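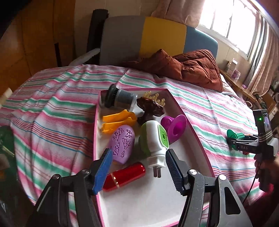

Figura 3. Bandeja de borde rosa con objetos variados, sobre una cama con sábana de rayas.

4.2. La bandeja como lugar de paso

Confieso que cuando empecé a trabajar con Madhu Kandpal en el estudio de Korska yo iba buscando cajones. Me parecía que el desorden doméstico vivía ahí dentro, bien guardadito, y que bastaba con abrirlos y clasificar. Pues no tanto: lo que más nos dio que pensar fueron las bandejas, esas superficies que van y vienen por la casa y donde acaba todo lo que todavía no tiene sitio.

La de la Figura 3 me encanta (la he enseñado ya en dos seminarios). Comparten espacio un recipiente rojo cilíndrico, tumbado, un aparatito blanco y verde de enchufe, una pinza amarilla de plástico y un molde color lavanda con flores caladas. Y al fondo, un bote transparente de tapa oscura. ¿Qué categoría le pones a eso? En nuestro primer esquema, que tenía 8, la figurilla tallada era "adorno" y el molde era "cocina", y con eso los mandábamos a dos habitaciones distintas sin mirar siquiera dónde estaban apoyados.

Madhu propuso en abril darle la vuelta - describir primero la superficie y después las cosas - y de ahí salió la etiqueta "de paso", que aplicamos a 195 de las 200 bandejas del corpus. Las cinco restantes nos tuvieron discutiendo bastante más de lo razonable, y las trato en el apartado 4.3.

También me interesa la cama como mesa de trabajo. Es amplia, queda a buena altura si te sientas al lado y permite extenderlo todo antes de decidir, aunque luego haya que despejarla para dormir.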